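About Us

Hi, and welcome to Adevton! I'm the one who answers the phone, opens the cases and sweeps up the little screws at the end of the day, so if you bring us a computer you'll be talking to me. The shop fixes, cleans and upgrades desktop PCs, and that has been the whole job since I rented the front half of 1463 Lenus Street with a workbench, two lamps and far too many spare cables.

I started on computers in 2000, when my uncle gave me a beige tower that wouldn't boot and told me I could keep it if I got it going. It took me most of a summer (bad memory stick, and I tried everything else first). I've still got that case, it's holding up a shelf in the back.

Mostly people come in with a machine that got slow, or loud, or just quit one night in the middle of something. I'll take a look while you wait if the bench is free. Looking costs $20, and that comes off the bill if you go ahead with the work. Old drives are a big part of what I see, and I love those jobs! You swap in something newer, copy the files across, and somebody gets a few more years out of a computer they were ready to haul to the dump.

I'm also a bit of a nut about wiring. Older desktops can be a real jungle in there, with power leads going every which way and a data cable looped over the top of it all, and I like to sort that out before I close anything up. No extra charge, I'd do it anyway. 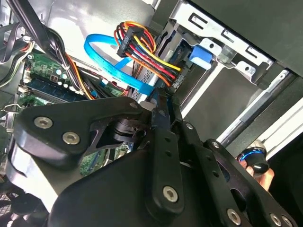
Inside a desktop case: blue SATA cable, power wires and the drive area.

We also run a beginners' bench called Brallell, with room for 6 people at a time. Bring your own tower or use one of ours, and we'll go through what plugs into what, how to get the side panel off without swearing, and which connectors only go in one way. Kids are fine if a grown-up stays.

Parts come from Pramanik, two streets over, so if I don't have your cable I can usually walk over and get it before lunch. We don't do phones or printers, sorry. Please don't ask about the printer.

Parking is behind the building, and the door sticks, so give it a good push.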